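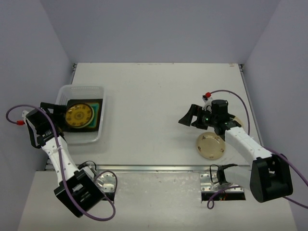
*Two robot arms at the Rekirel open day in Stonudville, with plates in a plastic basket and on the table.*

Rekirel opened its Stonudville workshop to the public for an afternoon in June, and some 300 people came through before the doors closed at 5 p.m.

The main draw was a table where two arms handled ordinary dinner plates. Eglė Vanags, who ran the demonstration, took questions between runs. Most were about breakage. She said thin rims are the hardest part, and that stacked plates of different shapes still give the arms trouble.

Visitors could also see the repair benches and the parts store. Uldis Urbonaitė came over from Jaunzems with his two daughters and stayed for three runs. "I thought it would be faster," he said. "The girls didn't mind."

Rekirel plans a second open day in the fall. Entry will again be free, and school groups can book a morning slot through the front office.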